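A fita

Quando cheguei a Palelville, em março, eu falava a língua como quem atravessa um rio sobre pedras. A empresa chamava-se Endov e ficava por cima de uma loja de tintas. Savvas Antoniadis abriu-me a porta, mostrou-me a máquina de café e depois as prateleiras.

– O trabalho é com as mãos – disse ele. – A câmara fica na cabeça. Tu fazes a coisa, a câmara vê, e mais tarde o Revis aprende.

Revis era o nome do sistema. Eu imaginei primeiro um rapaz muito jovem, sentado noutra sala, à espera das minhas lições, e durante alguns dias tive até um pouco de vergonha de fazer mal as coisas diante dele.

A minha tarefa eram os dispensadores de fita adesiva. Tirar da prateleira, segurar, encontrar a ponta da fita, puxar, pousar. Depois, de novo. Cada vez chamava-se um exemplo, e o contrato com a Nowicki pedia 3000. Eu fazia 58 num dia bom. Num dia mau fazia 40, e Savvas olhava para a folha e dizia "bem, bem", que na boca dele podia significar muitas coisas.

Aprendi que a ponta da fita se esconde. É preciso passar a unha devagar, e quando se encontra o pequeno degrau não se deve puxar logo, porque a fita rasga de lado. Aprendi também a baixar a cabeça o suficiente para a câmara ver os dedos. À noite, na cozinha do meu quarto alugado, continuava a baixar a cabeça sobre a panela.
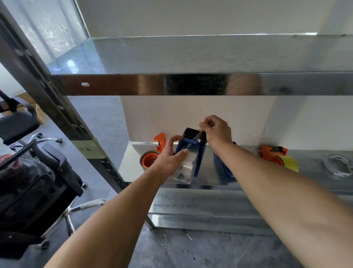
A mão direita na ponta da fita, junto à lâmina do dispensador azul.

– Estás a ir demasiado bem – disse-me Savvas uma tarde.

Pensei que não tinha compreendido a frase. Pedi-lhe que a repetisse.

– Demasiado bem. Já não falhas. O Revis precisa também de ver como uma pessoa procura, como se engana e volta atrás. Faz de conta que é a primeira vez.

Tentei. Passei a unha pelo lado errado, parei, virei o dispensador. Era teatro, e eu sempre fui mau no teatro. Savvas viu as gravações comigo e apagou duas.

– Aqui estás a mentir – disse, sem maldade. – Vê-se no pulso.

Voltei para a prateleira e fiquei um momento sem fazer nada. Lembrei-me do meu pai, que fechava as caixas de laranjas no armazém e cortava a fita com os dentes. Ele dizia que uma caixa bem fechada se conhece pelo som. Tentei então ouvir esse som, e como pensava no meu pai e não na fita, perdi a ponta de verdade. Procurei-a muito tempo. A unha passava e não encontrava nada. Disse uma palavra feia na minha língua, e só depois me lembrei de que o microfone também estava ligado.

Savvas guardou esse exemplo. Escreveu ao lado, na folha: "bom". Perguntou-me o que significava a palavra, e eu disse-lhe que significava laranja.

Ele anotou isso também.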